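Lidded bin

A lidded bin is a small household waste container closed by a cover, usually hinged. Makers say the lid contains odor – a claim rarely tested with the lid in daily use. 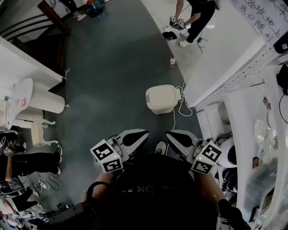

Skovberg's catalog lists 2241 models, though many differ only in color.

Hinges

Most cheap bins use 2 small hinges at the rim. Kustovine rates its own for 3000 openings, a figure it has not explained.
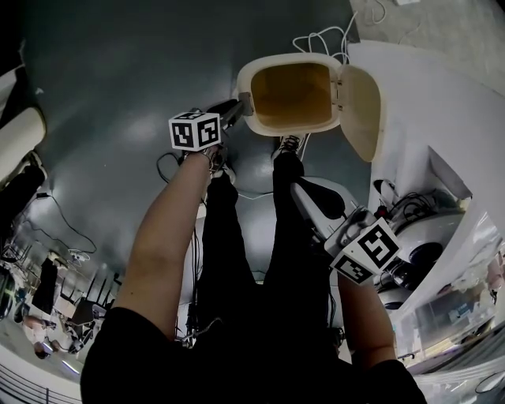 White bin with its hinged lid open.

Placement

Advice to keep bins clear of stairs and walkways is common but thinly sourced.

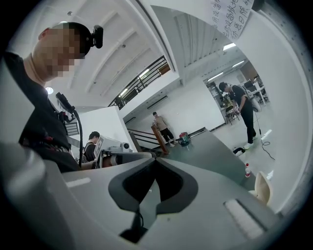

See also

Pedal bin
Bin liner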